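4.2 The Mostham room

Of the 38 rooms in the survey, the one at Mostham was among the plainest. It is on the upper floor of a former seed store, and it was turned into a workroom in stages as money allowed. The walls were plastered and painted white by the previous tenant, who left the old masonry showing in one recessed opening. Users mentioned this brick more often than any other feature of the room. Several gave it as the reason they had chosen a seat on the opposite side of the table.

Cooling was a recurring complaint in the July interviews. The windows on the street side are kept shut against traffic noise, and people relied on a standing fan that they moved during the day. In the Rollow and Reisinger rooms, where the windows open, fans were rarely mentioned. We coded fan position as part of the layout in all rooms for this reason, although it was missing from the original form.

The table was the main subject of our observations. It has a white top, and the group's only written rule is that it should be cleared at the end of each session. Small items were usually put down near the place where they had last been handled and picked up again within a few minutes. Larger things tended to go on the floor. Figure 5 covers the wall, the table and two of the small items.
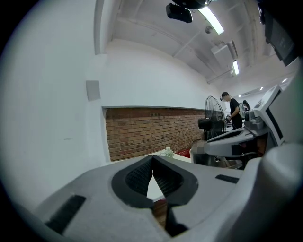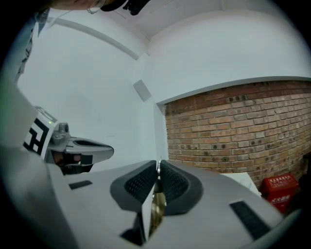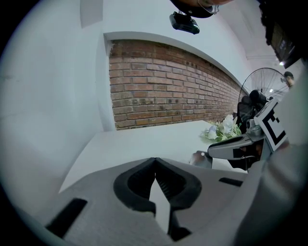
Figure 5. The Mostham room. First: brick band in the white wall, with a black standing fan. Second: a thin, flat item with a pale face, reflective gold and brown beside it. Third: the white tabletop, with flowers at a far corner and a small glossy item.

The flowers deserve a separate remark. Pale blooms with light green foliage stand at the far right corner of the table in the third picture, and most of the visible top is bare. In our coding an object of this kind is a "resident": it stays out when the rest is put away. Residents made up a small share of the 447 entries in the table log, but they had a clear effect on where people worked. Users tended to leave a hand's width around them and to treat the corner as taken.

Ximena Alvarado coded the table log and Rodica Tănase coded the interviews. They disagreed on 43 entries, most of them concerning thin or shiny items that could be read either as work material or as packaging. These were settled by discussion and, where no agreement was possible, entered as "small item, other." We kept the category broad in the analysis.

Compared with the Joltia room, which has fixed shelving on two walls, the Mostham room had fewer storage places and more movement of objects between table and floor. We return to this difference in Section 5.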